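RARKHOLM POETRY PRESS
Minutes of the Editorial Board held on Monday 26 August 2019 at the Fanbridge office

Present: Tegwen Maddocks (Chair), Cheng-en Kwan (Poetry Editor), R. Hinds (Production), P. Ultisel (Rights and Sales), L. Farrant (minutes)
Apologies: D. Oakeshott

1. Minutes of the last meeting
The minutes were agreed and signed, subject to one correction. Under item 5, "second printing" should read "second edition", the text having been reset with four poems added.

2. Matters arising
The Chair had written to the estate regarding permission to quote two stanzas as the epigraph to the winter anthology. A reply had been received granting permission for the print edition only. P. Ultisel to ask whether the electronic edition may be included on the same terms.
The missing proofs for the translated sequence had been found and returned to the translator.

3. First collection prize
Cheng-en Kwan reported that 288 manuscripts had been received by the closing date. Each had been read by two readers and 85 had gone forward to the second stage. The readers had remarked on the number of book-length sequences, several of which were thought to be held back by a weak middle section. It was noted that the rules ask for a minimum length but give no maximum, and that one entry had run to the size of a novel.
The Board discussed whether the judge should see the covering letters. It was agreed that she should not. Manuscripts will be sent to her without names or lists of earlier publications.
Agreed: that a maximum length be added to the rules before the next prize opens. C. Kwan to draft the wording.

4. Spring list
Three titles were confirmed for March. The Board considered the order of the poems in the second of these, which at present opens with the long harbour poem. C. Kwan felt that the poem asked a great deal of a reader on the first page and would be stronger placed after the shorter pieces about the father. The Chair preferred the existing order but was content for the question to be put to the poet.
R. Hinds reported that the poet had asked for wider margins so that the longest lines need not be turned over. A wider page would raise the cost of each copy. It was agreed to keep to the house format and set the book one size smaller -- the poet to see a sample spread before this is settled.
The blurb for the third title was read aloud. Members thought "luminous" should come out, and "unflinching" with it.

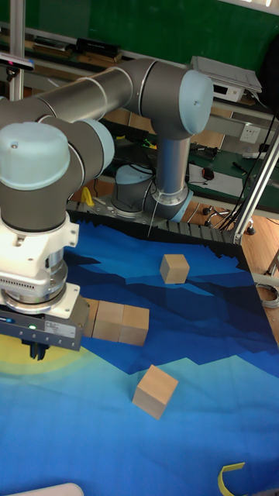

5. Sales and stock
P. Ultisel reported that 2081 copies had been sold across the backlist since the last report. The essays on rural verse continued to do better than expected, with most orders coming from libraries. Returns of the autumn pamphlets had been heavy.
A print run of 4000 was proposed for the anthology. R. Hinds asked that the figure be looked at again once the larger bookshops had replied, storage at Fanbridge being short. The run was approved on that footing.

6. Reviews
Two reviews had appeared since the last meeting. One was warm. The other dealt mainly with the introduction and misquoted the title poem in two places. The Chair to write to the editor of the journal asking for a correction to the quotation, with no comment on the review itself.

7. Any other business
C. Kwan asked that review copies carry the translator's name on the front cover as well as the title page. Agreed.
The Chair thanked L. Farrant for preparing the index to the essays.

8. Next meeting
To be arranged once the judge's shortlist has been received. Papers to L. Farrant a week beforehand.

The meeting closed at 4.20 pm.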